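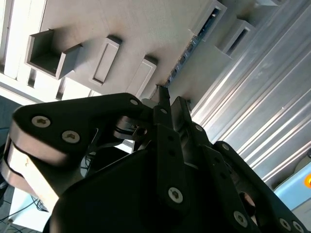
Fustinus Live at Rosenthal – double LP

The full evening set from the Rosenthal show in June, pressed on two black vinyl records in a gatefold sleeve. Includes the long version of "Zinoston" and both encores.

Limited to 3000 copies, 600 of them signed by the band. Signed copies are picked at random – we can't take requests.

Running time: 60 minutes
Speed: 33 rpm
Label: Grodon
Download code included

Ships within 31 days. One per customer.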